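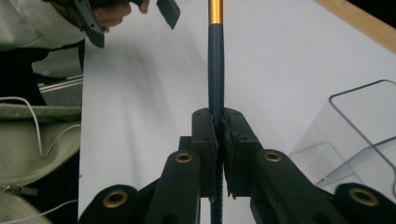

A teal pen with a gold band.

About Imus

Imus is a small language and writing school. We teach Finnish and English to adults who have moved for work or for family, and who want to write their own letters, forms and applications without asking a neighbor.

Leena Manninen opened the school with one evening group of 7 students. Today we have 153 students in a year, and our library has 377 books which you can borrow for free. Eetu Riihimäki joined later and is responsible for the beginner courses.

In every course the students write by hand for the first half hour. We believe that the words stay better in the memory in this way. After that we read the texts aloud, and the teacher corrects only what the writer has asked to be corrected.

The office is open on Saturday mornings. New groups start in June, and you can visit one lesson before you decide.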